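How Does a Robot Learn to Pick Up Fruit?
Don't believe the word "learn" until you've read this

December 2019 | 86 shares | 5 comments

You have probably seen a video of a robot doing something clever. Maybe it folded a shirt, or poured a drink. The video had cheerful music, and a voice told you that the robot "taught itself." I have a bad habit when I hear that. I ask who did the teaching.

Most of the time there was a teacher. Often there were several, and they worked for weeks. Their part gets left out of the video because it is slow and a bit dull. I think it is the most interesting part, so this page is all about it.

Let's start with you. If I hand you a lemon, you can move it from one hand to the other with your eyes closed. You don't think about how hard to squeeze. You don't work out where your thumb goes. You practiced with spoons and blocks when you were a baby, and you dropped nearly everything, and by now it's easy.

A robot has never been a baby. Its arms are motors and metal and cables. It has no idea what a lemon is, or what a basket is for. Somebody has to find a way to get that into the computer. 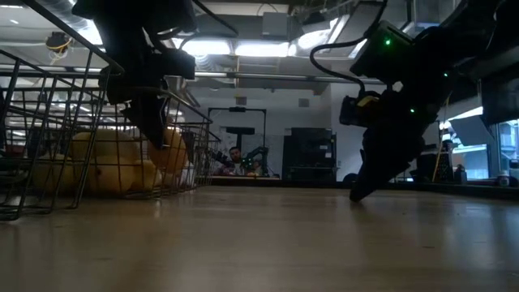

There are two main ways to try. The old way is to write rules. Move the arm down this far. Close the fingers this much. Move the arm up. Rules work very well in a factory where every part arrives in exactly the same spot. They work badly with fruit, because fruit rolls. Move a lemon over by the width of your finger, and a robot that only follows rules may close its fingers on nothing and carry that nothing to the next place, very carefully.

The newer way is to collect examples. One common method is for a person to steer the robot's arms through the whole job while the computer saves everything. It saves what the cameras saw. It saves how each joint was bent, many times every second. When the job is done, you have one example. Then you put things back and do it again.

And again. A project in Prindham called Bitider, which wanted two arms to work together on small kitchen jobs, saved 3,826 examples before its builders were happy to show it to visitors. When I asked how many of those were any good, I was told that 200 had been thrown out. Some had a camera that wasn't saving. Some had a person who sneezed and jerked the arm. I liked that answer more than anything in their brochure.

So what does the computer do with all those examples? It looks for patterns. When the camera view looks like this, the person moved the arm like that. If the computer gets good at matching the two, it can make a guess about a view it hasn't met before. People call this "learning," and I'm going to keep using the word because everybody does. But please keep a small question mark next to it in your head. Guessing the next move from thousands of old moves is a useful trick. It may not be the same thing that you do when you learn to ride a bike.

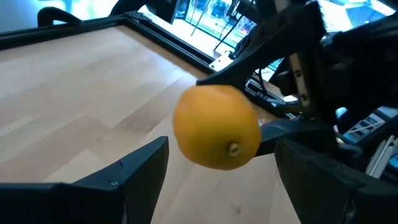
Passing something between two hands is a good test of whether the guessing works. For a short time, both hands have to agree. If the first hand lets go too early, the thing falls. If the second hand pulls too early, you get a tug of war. Look at how crowded it gets around that one lemon, with black fingers from two different arms so close to it. A camera on the robot's wrist sees the fruit from very near, but the fingers are big and they cover up a lot of the view. A camera that stands farther back can see the whole table, but the lemon looks much smaller. That's why many teams save both kinds of picture and let the computer use them together.

Now for the part where I get grumpy.

A robot only gets good at what is in its examples. Suppose you collect all your examples with yellow fruit, on one table, in one room, on sunny days. Your robot may do fine there. Then somebody closes the blinds. Or somebody brings a lime. The robot might do fine with that too, or it might go completely wrong, and you can't tell which by looking at the examples you already have. You have to test it on new things. When a company says its robot can "pick up anything," ask for the list of things they tried. If there isn't a list, I would not believe it.

I had this argument in October with a company called Asavness. Their ad said their robot worked 80 times out of 100. That sounds pretty good! If you got 80 on a spelling test you would be pleased. But I wanted to know what counted as "worked." Did the fruit have to end up in the right place? Did it count if the robot squashed it? What if it took three tries? They wrote back that they would check. I am still waiting, and I have started to think that I may wait a long time.

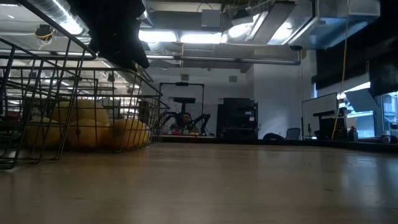

You can try example collecting at home, and you don't need a robot. You need a friend, a scarf, two bowls, and a few balls or oranges.

Tie the scarf over your friend's eyes. Your friend is the robot. Now use only your voice to get one orange from the first bowl to the second. You'll say "left a bit," then "no, your other left," and it will take much longer than you expected. That's a little like writing rules.

Next, stand behind your friend, hold their wrists gently, and move their hands through the whole job. Do it five times. Then let go and ask them to do it alone. That's a little like collecting examples. Most people find that the second way goes better.

Then cheat. Move the second bowl without telling them. Your friend will probably feel around for it, since your friend is a person and has a brain full of other things that happened before today. A robot trained on your five examples would have nothing but your five examples.

The Tehrani Science Room in Prindham runs this game on Saturday mornings, with a softer scarf than mine. They also let you steer a small robot arm for a few minutes. It's harder than it looks, and your shoulders get tired.

One last question that children often ask me is whether robots will soon do all our chores. I don't know. People who sell robots have been saying "soon" since before I was born – and I'm not young. What I can say is that each chore needs its own big pile of examples, or some clever way to borrow from other piles, and that somebody has to make the first pile by hand.

5 comments

lemonpie_9
we did the scarf game and my brother put the orange in the dogs water bowl

Mrs. K's 4th grade
My class wants to know if the thrown-out examples could be useful too. One student said you could show the robot what NOT to do.

Page author
Good question, 4th grade. Some teams do keep the bad ones, clearly marked as bad. Whether it helps seems to depend on the job, and I haven't seen enough results to promise you anything.

gearbox dad
A bit harsh on the 80 out of 100. Getting any robot to do that with round things is hard work.

Page author
I agree that it's hard. I'd still like to know what they counted.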